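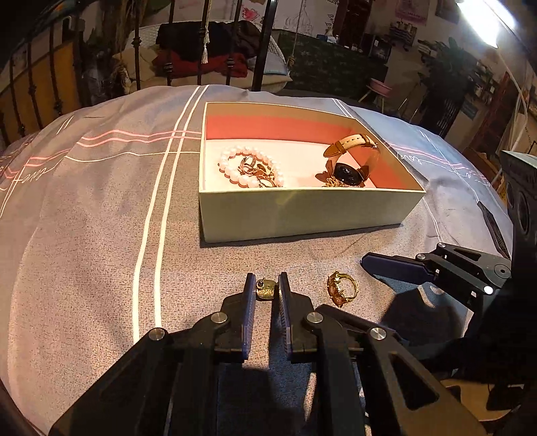 Ticket 358 — Payout total wrong on consignment statements

Print | E-mail

Status: closed
Reported by: Ladi Bashir, Haddad consignment desk
Assigned to: Otis Mbeki

Ladi: Statement for consignor Juniper Szabo shows 200 due. It should show 400. She brought in a gold ring and a watch and both have sold. Only the ring is on the statement.

Otis: Checked the sales table. Both sales are there. The watch has category code 6, the ring has no code. Reran the statement and got the same result.

Otis: Cleared the Trimach cache and restarted the print service. No change.
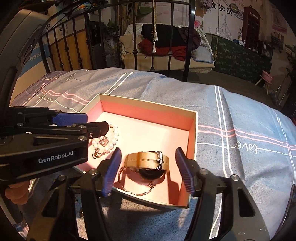

Photo: Liviu Pană

Otis: Found it. The September update added a filter on category code. Watches entered with their box are saved as a set, and the filter drops sets — no warning, nothing in the log. Turned the filter off on the test copy and the total came out at 400.

Ladi: Can you do the same on the live system? Payouts go out at 4 p.m.

Otis: Done at 2:15 p.m. Please reprint and compare with the sales sheet before you send anything.

Ladi: Reprinted. Szabo is correct. Two other statements changed as well, both with boxed watches. I have corrected those by hand.

Otis: Filter stays off until Alaric Quintanilla has a proper fix. Do not reinstall the update. Closing this one — the fix will get its own ticket.

Print | E-mail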